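Re: [turkix-learning] How many examples before we train?
From: Firouzeh Amini
13th May

Cunow wrote:
> We have 836 episodes now. I say we freeze the set and
> start training. More data can be added in August.

I'd hold off. 836 sounds like plenty until you look at what varies between them, and the answer is not much. Same white table, same arm, and for the bowl task the blue bowl on its own to the right of the hand.

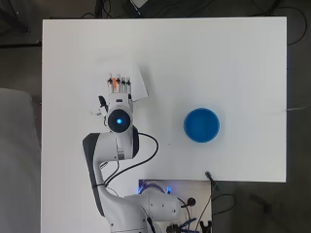 Rostami objected to this on the call: a narrow set is fine for a first model, and clutter can wait until the arm reaches reliably. Fair enough, but we said that last August and the clutter never came. I don't believe a policy that has only met one bowl has learnt bowls.

The ball task worries me more. The fingers close round a patterned ball with a white box and a pen also on the table, so there is at least something to ignore. But the box is nearly the table's own white, and I doubt the model will get much from it.
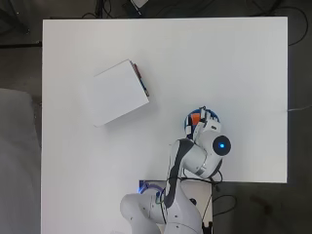 Tostisix thinks we should throw out the failed grasps before anyone argues over variety, as they do more harm than a plain table. I'd keep them, labelled - we have 11 labels in the sheet and use 2.

So, before freezing: 8 more sessions, different cloths and lighting, and somebody other than me driving. If the numbers don't move I'll stop moaning.

Firouzeh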